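Share this: 5 comments

Keep the paper letter

October 21, 2021
By Aliki Nikolaidis

Last July the council of Litville, where I have lived for many years, decided that it would stop sending letters on paper. Water bills, notices about road works, the reminder for the parking permit, all of it would now come by email or wait for us inside an account on the council's website. The change would save money and we were told that most residents already preferred it. I believe the second part. I also prefer it, on most days. Still I want to argue that the council has made a mistake, and that a town should keep the paper letter for everybody who does not say clearly that they want to lose it.

I should say first that I am not against computers. I pay my rent online, I speak with my sister by video, and I read the newspaper on my telephone while the coffee is getting ready. My objection is a smaller one. A letter that comes through the door asks nothing from you before you can read it. An account asks for a password, then for a code, then for a new password, as the old one has expired during the summer. When my neighbour in Gostier Street missed the date to object to a new bus route, the notice had been in her account for weeks. Legally she was informed. I do not know any ordinary meaning of the word in which she was informed.

People answer that she should have looked. But why is it her work to look? The council wanted to tell her something. In the old system the person with the message had the duty to carry it to the other person, and paid the stamp. Now the message is put in a cupboard and the citizen must come often to open the cupboard, in case there is something in it. This is a large change in who does the work, and I did not hear it discussed even once.

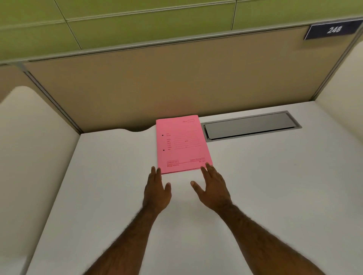 Does a town save money when it stops sending letters?

On postage and printing it certainly does, but part of the cost moves to other places, such as the telephone line, the front desk and the time of the residents.

I asked the council for the figures and a polite man wrote back to me, by email. In the last full year there were 4000 letters sent in the parking section alone. He could not tell me how many telephone calls have replaced them. I do not blame him, it seems that the calls are not divided by subject. But then we know one side of the sum only, and I was taught at school that with one side you cannot finish it.

The town of Ukton, which is smaller than ours, did it differently. They wrote one time to each household, on paper, with a card to send back. Who wanted email put a cross on the card. Who did nothing continued to receive letters. After the first year 600 households had returned the card, and the others had kept their post. I find this a decent way. It takes silence to mean that a person is content with how things are, and in my experience this is what silence usually means. Litville took our silence to mean agreement with something new.

There is also the matter of keeping. My father kept his papers in a biscuit tin, and when he died we could understand his affairs in one afternoon. We found the pension, the electricity, the agreement for the garage. I have tried to imagine my own children doing the same for me, and I think they would be sitting in front of a locked screen, trying the name of the cat. Perhaps I should write my passwords on paper and put them in a tin. My bank tells me I must never do this.

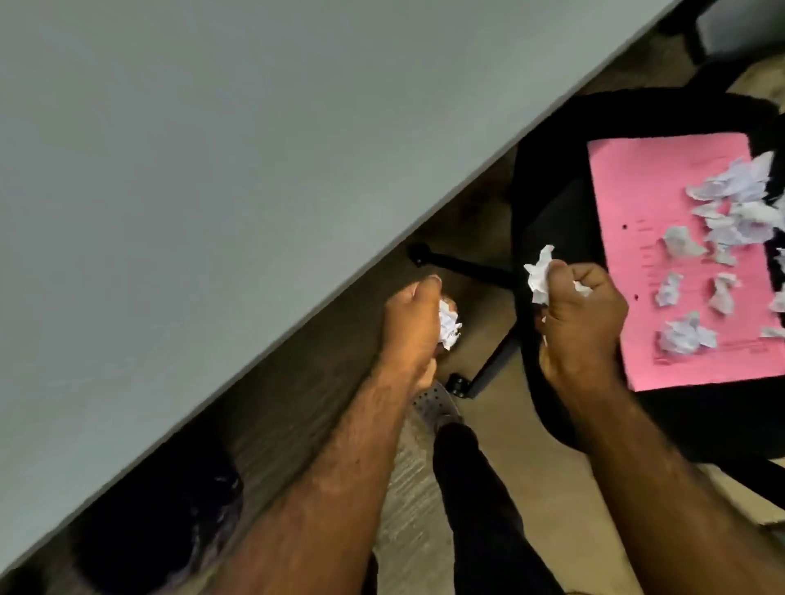 Aliki Nikolaidis
Columnist and retired translator

A reader, Zane Butkienė, wrote to me after my first column on this subject, and she made the best case for the other side. Her mother is blind. A paper letter is useless to her until somebody comes to the house and reads it aloud, and this means that somebody else always knows her business first. An email her computer can read to her immediately, in private. I had not thought of this and I was a little ashamed. For her mother the email is the better letter, and it must stay. I only ask that she could choose it, as the people in Ukton chose.

I know too that most paper has a short life. I throw away the leaflets from the Cardoso furniture shop without opening them, and I would not miss them. Nobody is asking the council to send us more paper than before. A bill, a deadline, a decision which we may object to: these three things should come to the door. The news about the summer concerts can live on the website very happily.

The council will look again at the matter if 1000 residents ask for it in writing. The form for this request is available only in the online account. I have printed mine, signed it with a pen, and taken it to the front desk, where a young woman accepted it and gave me a stamped receipt.

Contact the editor | Copyright 2021, all rights reserved | Back to top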